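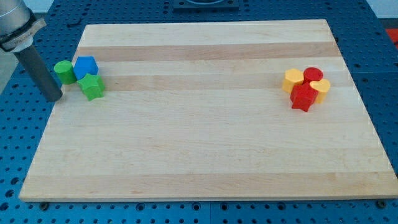

Figure 2. Sorting by colour on the board: greens and blue to the left, reds and yellows to the right.

Section 3: Planning and buying your set-up

I wrote the first version of this section after I'd already bought everything, so it was mostly a list of regrets. This is the tidied version, and if you're still at the stage of staring at price lists then you're reading it at the right time. Read it through once before you order a thing! Section 4 (bolting down and first power-up) assumes you've got all of it in the room.

Prices are in pounds, before VAT, as I paid them. The last time I went through and checked them was 16 Sep 2022.

3.1 Decide on the job first

1. Write down one job you want the arm to do, in a single sentence. Mine was "pick up small blocks from a board and put them in groups by colour". If you need a second sentence, save that one for next year.

2. Gather the real objects before you choose a gripper. Mine were toy blocks -- cylinders, hearts, stars -- and I'm very glad I had them on the desk while I was reading spec sheets. A cylinder is easy to hold. A heart has rounded lobes on one end and a point on the other, and a star gives you a different grip depending on which way it's turned. I'd never have thought of that from a catalogue.

3. Measure the widest object and the narrowest one, and write both numbers on the same piece of paper as your sentence.

4. Push the objects up against each other, the way they'll end up in a finished group, and look at the gaps. Your gripper has to let go in there without knocking the neighbours over. In Figure 2 the red and yellow ones are packed in tightly with hardly any wood showing between them, so you can see how little space there is to work with.

Note: if your objects come from a toy shop, buy a spare set on the same day. I went back in December for more of mine and the range had changed.

3.2 The table

I'll say this as plainly as I can: spend money on the table. I tried to get away with a desk and it wobbled every time the arm stopped.

5. Choose a table top with a regular grid of holes. Mine is a blue perforated one and I've moved things on it more often than I can remember, each time with a spanner and a cup of tea and no drilling at all. It came from Mofokeng, who sell the top and legs separately (watch for that, the price on the first page is the top alone). The two together came to 767, which was the biggest single item after the arm itself and the one I argued with myself over longest.

6. Check the size and pitch of the holes against the base plate of the arm you're thinking of buying. Ring up and ask if the drawing isn't clear. Wiltasine sent me a proper drawing the same afternoon; another supplier sent me a brochure.

7. Ask whether the top arrives in one piece or as panels. Panels are much easier to get up a staircase, but you'll need to level them so the seams sit flush.

8. Allow 60 cm of clear floor on every side you need to walk round. Mark it out with tape and try walking it with a box in your arms.

Caution: don't lift the top by yourself. Budget for a second pair of hands, or pay for delivery to the room.

3.3 The work surface

You might be tempted to put small objects straight on the perforated top. I did, for an evening. Small things catch in the holes and it's very annoying.

9. Buy a large wooden cutting board. Mine is made of glued maple strips and it does the job nicely -- flat, pale and heavy enough to feel steady. It came from a kitchen shop and cost a good deal less than the "work surface insert" I'd been quoted for.

10. Take a straight edge to the shop and lay it across the board both ways. Put back any that rock or show daylight underneath.

11. Go for a pale, plain one if you plan to add a camera later. Strong stripes in the grain can be a nuisance when you're trying to tell a block from the wood. Mine has a couple of darker tan strips towards the far side, and if I were buying again I'd hunt through the pile for a plainer one.

12. Go bigger than you think. You want bare board between your groups and bare board in front of them too. With only seven blocks out I still use a lot of wood, and I'd hate to be working on anything smaller.

Note: don't oil the board. A shiny surface gives you glare.

3.4 The arm

I can't tell you which arm to buy, and I'd be wary of anyone who says they can without seeing your table. What I can do is give you the order to ask things in.

13. Reach. Measure from where the base will be bolted to the far corner of your board and add a bit. The arm should get there without being stretched out straight.

14. Payload. Remember that the gripper comes out of this figure. A light block on the end of a heavy gripper is a heavy load.

15. What's in the box. Ask for the list in writing. I had quotes from Zasari and Zestley that looked miles apart until I noticed that one of them left out the gripper, the cable and the mounting bolts! Once I'd added those in, there was very little in it.

16. Support. Find out who picks up the phone, and in which hours.

17. Try before you pay. Take your objects and your piece of paper along, and ask to see the gripper come down next to a finished group. Watch the shaft as well as the tip, because that's the bit that catches a tall block standing close by.

Caution: the clearance figure on a spec sheet is usually for the tip of the gripper. Measure the whole tool at its widest point yourself.

3.5 Putting the budget together

I'm no accountant, so I asked Ibsa Gudeta, who used to do the ordering at my old workplace, to look at my spreadsheet. She added 3 lines I'd left out altogether, and I've kept them in the list ever since. They're the last three here.

Arm and controller
Gripper, cable and mounting bolts
Table top
Table legs
Board
Objects, plus 1 spare set
Delivery to the room
Spare gripper pads
Your own time

18. Fill in every line, even if the figure is nought. A blank line has a way of turning into an invoice.

19. Get 2 quotes for anything you can't buy over the counter.

20. Hold something back for after the arm is running. You'll find out what you need in the first fortnight, and it'll be something dull like longer bolts.

Note: for the time line, write down the hours you expect and then double them. I'm being kind there.

3.6 What to order when

21. Order the arm first. It has the longest wait.

22. Order the table as soon as you've got a delivery date for the arm, so that it's up, level and bolted before the arm turns up. You don't want an expensive box sitting on the floor for weeks with people stepping over it.

23. Buy the board once the table is up. Lay sheets of newspaper on the top first, cut to size, until you've settled on how big a board you want.

24. Leave cameras, lights and anything clever until you've had the arm moving blocks by hand control for a while. I bought a lamp too early and it's still in its wrapping.

Before you go on to Section 4, check that you have the mounting drawing for the arm, the bolts it calls for, and a spanner that fits them.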